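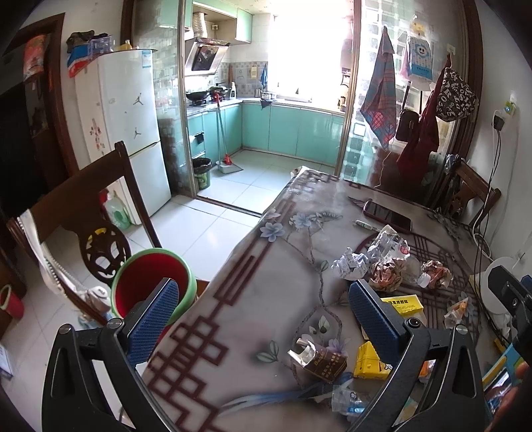 11/30/18 Pladthorpe, dining table
Clearing the table before the Nisiris cloth comparison. Writing this standing up so excuse the hand.

Rule from October still holds: no table gets signed off as "clear" until the packaging has been sorted by what it's made of. Rostyslav wants to go back to one bag for everything. I say no, the foil wrappers end up in with the paper and Milagros has to pick them out again at Ernuto. She sent back a whole bag last time with a note on it. Fair enough.

Order of work, as agreed with Ustyna:
phone and anything else personal off first, put on the shelf by the door, NOT on the chair
pen or anything shaped like one, check before it goes in a bag
wrappers next, then plastic, boxes last

Wrappers. The crumpled ones are a pain. Opened one out flat and it sprang back up, so now just squash and bag. The brown printed balls I had down as paper from across the room, but paper or coated paper is anybody's guess till you tear a corner. Tear test goes in the log from now on. If there's a shiny layer in the tear it is not paper, never mind what it feels like.

Clear plastic container with the whitish end: goes in with plastics, but take the end off if it comes off. Don't force it, Orest cut his thumb on one in October and we had the talk about gloves again.

Boxes. Yellow ones are easy card, already partly flat. The dark brown one with the gold lettering is nicer stuff and the white flaps inside are torn, so no use keeping it for samples. Zlata asked for intact ones only, for the Mateos shelf. Flatten with the rest. Open boxes take up a silly amount of bag, do them all at the same time at the end and stack them printed side down.
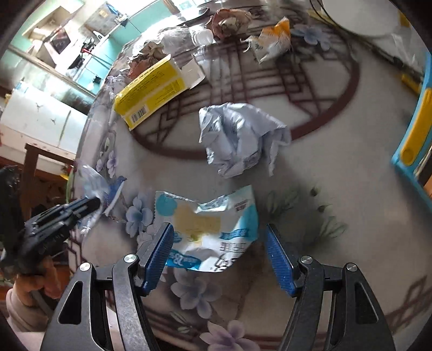
Teal and white wrapper, crumpled white sheet, yellow box still to flatten.

White sheet. Very creased. Looked for writing on it before bagging, per Ustyna, becuase of the business with the delivery slip. Nothing I'd want to keep. Paper.

Teal wrapper: treat as film unless the tear test says otherwise. Do not read the weight off the pack and write that down as the waste weight!! Somebody did that on sheet 3726 and the whole column is junk. Weigh the empty.

Scale: the small one drifts. Zero it between every item, not every bag. Anything over 800 g goes on the big scale in the hall, which we will not need for a table like this one but it's in the procedure so I'm writing it.

Cloth. Wipe only after everything is off. Damp rag, no spray, the glossy ones smear and then you are chasing streaks under the lamp all afternoon. Wipe toward yourself along the long side. Crumbs into the hand, not onto the floor (Rostyslav). The pattern hides bits really well, esp. on the dark red lines, so run a palm over it after. I would rather have a plain cloth for this work but the patterned kind is the whole point of the comparison, so.

Note for Zlata: bag labels are down to 67, will do to the end of the batch if people stop writing on two at once. Also the marker is dying.

Still open:
tear test column, add to the sheet (me)
4 bags to Ernuto, Orest driving, needs the key
ask Milagros if coated paper goes with film or seperate. Her last answer was "depends"
new batteries, small scale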